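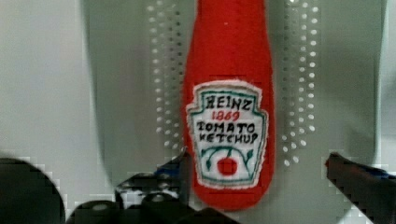 Pinza que pierde fuerza con piezas blandas

Putside_taller
29/05/2020

Hola a todos, y gracias de antemano por la paciencia, que me enrollo mucho. Tenemos una celda pequeña con un brazo Jestano y pinza de dos dedos, y desde hace unos días las piezas de fieltro se le escurren al levantarlas. Con las rígidas va de maravilla. Llevamos 3.438 ciclos desde la última revisión y tengo el cierre al 14 %. Lo he subido un poquito y mejora, pero me da pena aplastar los peluches. ¿Toco la fuerza o miro antes otra cosa? Os pongo cómo agarra el bote de kétchup, por la parte baja.
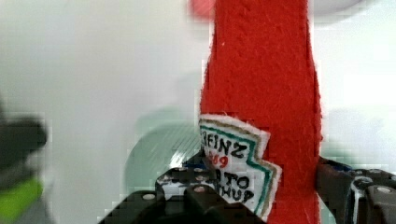

Quintana
Yo no subiría más la fuerza todavía, de verdad. El fieltro suelta pelusa y se queda en las yemas, así que pásales un paño con un poco de alcohol, deja secar bien y repite el cero de la pinza con los dedos abiertos del todo. Después revisa los tornillos de los dedos (¡con el brazo parado, por favor!), que en la mía se aflojaban y el dedo cedía al cerrar. Si sigue igual, sube de punto en punto y prueba 10 agarres cada vez.

Jirnach176
A mí me pasaba lo mismo y cambié las yemas. Ni idea de si es tu caso, pero quedó bien. ¡Suerte!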